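PEVETEO OPENS CORD AND CHARGER DROP-OFF COUNTERS IN RUNDTON AND SKURPORT

For release in October

RUNDTON — Peveteo, the home electronics repair and recycling company, is opening 3 new drop-off counters this month. Two in Rundton, one in Skurport. All free to use, no account needed, no purchase needed.

The counters take the stuff that fills up kitchen drawers. Old phone chargers, power adapters, extension leads, dead routers, small lamps. Bring it in a bag or a box. Staff will sort it at the counter, test what can be tested, and send the rest to Caron, our recycling partner, for copper and plastic recovery.

"People hang on to cords for years becuase they think they might need one," said a Peveteo spokesperson. "Bring them in. If it works we find it a home, if it doesn't it gets stripped."

Working adapters go on the swap shelf at each counter. Take one, leave one, or just take one. Peveteo tests every adapter before it goes out and tags it with the voltage and plug size — so no more guessing at home. Anything on the shelf longer than 12 weeks goes to Caron with the next pickup.

Hours are 9 a.m. to 6 p.m. at all locations. Skurport closes for lunch. Limit of 4 bags per visit, please call ahead for more. The first 2000 visitors get a free cord wrap set while they last.

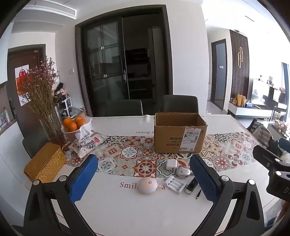
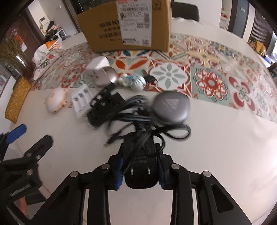

Sorting before you come saves time at the counter, and it doesn't take long. Clear off a table, dump the drawer out, pull the cords apart as best you can. Look for a name on the adapter itself. A black one marked FiberHome, like the one with the long cable running into the tangle, should go in the bag with the box it powered if you still have that. Check with your internet company first, some want their equipment returned. Loose cords with no name on them are fine too, just put them in a seperate bag.

Not accepted: loose batteries, tube TVs, anything leaking or burned. Ask at the counter for the nearest site that takes these.

Press contact: Peveteo Media Desk, Rundton. Photos and counter maps on request.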